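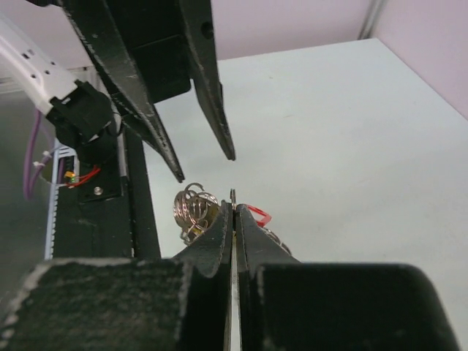 Silver keyrings, a small yellowish-gold tag and a bright red plastic piece, up close.

Key Sorting Night Is Back at Restari
2 min read

Got a drawer full of keyrings at home? Bring it along! The Restari repair room on Greco Street opens its doors again this Wednesday at 6 p.m. for an evening given over entirely to keys, rings, tags and clips, and anyone can walk in.

The first one, in December, drew 60 people and filled every seat in the place. Neighbors came with coffee cans, zip bags and one very heavy sock, and by closing time they had untangled and sorted 359 keyrings. Plenty went home on fresh sets of keys, and the spares went into the bins by the door, where they're free for the taking.

"I love a good tangle," said Sandro Sorrentino, who runs the room. "Those coiled rings hook into each other like crazy, and then you find the right one and the whole bunch just falls apart in your hand. It's a great feeling!"

Zdzisław Pawłowska will be at the front table showing how to open a stiff split ring without wrecking a fingernail – a trick that had people lining up last time. There will be colored tags to mark house, shed and bike keys, plus soup from the Meltum kitchen next door.

Entry is free, and a pack of tags costs $5. Kids are welcome with a grown-up. Doors close at 9 p.m.

Contact the newsroom | © Prukatach Neighborhood News | Back to top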